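About Witlow Paper

Hello! I'm Catinca Ciobanu and I run Witlow Paper from the back half of a former shoe shop in Linham. We make craft kits for children, mostly paper things: bunting you colour in yourself, pop-up birthday cards, name labels for coat pegs and pencil tins, that sort of thing.

I used to teach reception, and every September I'd be up past midnight cutting out 20 little paper apples for the classroom door. My friend Sowmya Naidu (she draws far better than I do) started sketching them for me so I only had to print and snip. Then other teachers wanted them, then their sisters did, and well, there went my dining table. 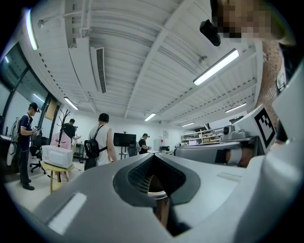
Sowmya still draws everything by hand, and I do the folding tests, the packing and the emails. Béla Medve joined us 2 years ago to look after the printing and he's very fussy about card, bless him. We've settled on a 200 gsm one that stands up nicely and still goes through a home printer, so the download sheets work on it too.

There are 431 designs on the site at the moment. My favourite is the paper fox with the wobbly tail, though the dinosaur crowns outsell it every single month!

If you'd like a kit with your class's names on, or you've got stuck on step four of the lighthouse (sorry, it's fiddly), drop me a line through the contact page. I answer most evenings once my own two are in bed.

Catinca x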